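Lirndale Handling Guidelines: Progress Report to Sandow, October
Work package 3: Rules for simulated grasp trials
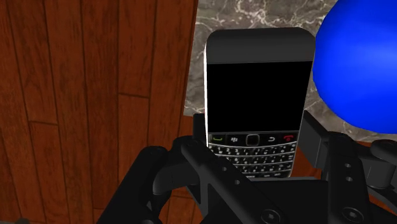

Figure 1. Simulated grasp, keyboard phone held upright at its lower end.

Prepared by Malte Grube. Reviewed by Sabine Vogler.

Status
The draft rules for simulated trials now run to six sections. Four are agreed, one is with Schwerdtfeger for comment, and the last (reporting of failed grasps) has not been started. We had planned to have five agreed by this point. The delay comes from section 4, which had to be rewritten after the first reading.

Changes since the last report
Section 2 now requires every object model to be recorded with its mass, friction value and source. A trial without all three entries is not valid and may not be included in a results table.

Section 4 deals with contact on working faces. Screens, keys and lenses are to be listed for each object before the trial is run. Phones such as the one in Figure 1 are awkward under this rule: the keyboard takes up the lower part of the body, and a grip at that end has the finger pads on either side of the keys. The earlier wording banned any link from passing in front of a listed face. The new wording allows it, provided that the clearance is logged throughout the trial — a still view is not accepted as evidence of clearance.

Section 5 covers backgrounds. Mixed surfaces, wood and marble for instance, are permitted, and so are unrelated objects, but the settings must be saved so that a second site can repeat the trial exactly.

Open points
Prisus has asked for a single force limit for all consumer devices. We do not support this at present. A limit per object class would be easier to defend, and Sabine Vogler will circulate a proposal.

It is also undecided whether a simulated result may count towards approval of a physical cell. The current draft says it may not.

Next period
Section 6 will be drafted first. Comments on section 5 are due from Schwerdtfeger by Friday. No change to the budget is requested.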